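Skulero Student Robotics Board > Manipulation > Towel folding task, grasp selection

gultell_lab
Posted August 2024
Our club entry for the Rotgate challenge has to fold one towel from a crumpled start. The grasp picker takes the highest point in the depth map. We have 202 logged trials since April and most failures are at the first grasp. Two views of the setup:

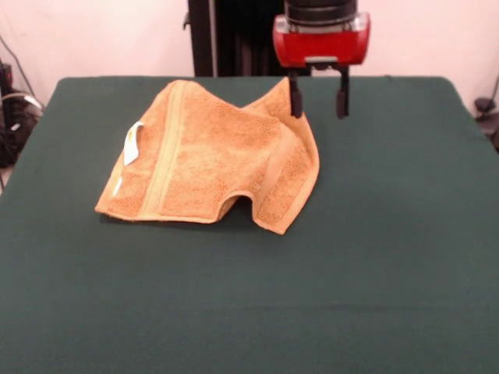
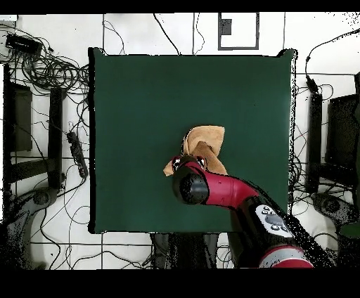
Reply 1 - torque_minor
Highest point is a poor target for terry cloth. A peak is often several layers, so you lift a bundle and learn nothing about the corners. Look for the woven border band instead. It is flat and easy to segment against the pile.

Reply 2 - goodall_r
Disagree. The band is only useful if it faces up. We tried it last season and the detector returned nothing on too many starts. Peak grasp, lift, let it hang, then regrasp the lowest corner. Slower - but it finishes.

Reply 3 - torque_minor
Two regrasps per fold will eat the time limit. What is the limit this year?

Reply 4 - gultell_lab
500 seconds per towel. A regrasp costs us about 7.

Reply 5 - goodall_r
Then time is not the constraint. Check your depth map along the cloth edges first. Ours had dropouts there, and the picker chased them.

Reply 6 - gultell_lab
Will filter the edges and rerun both methods from the same starts.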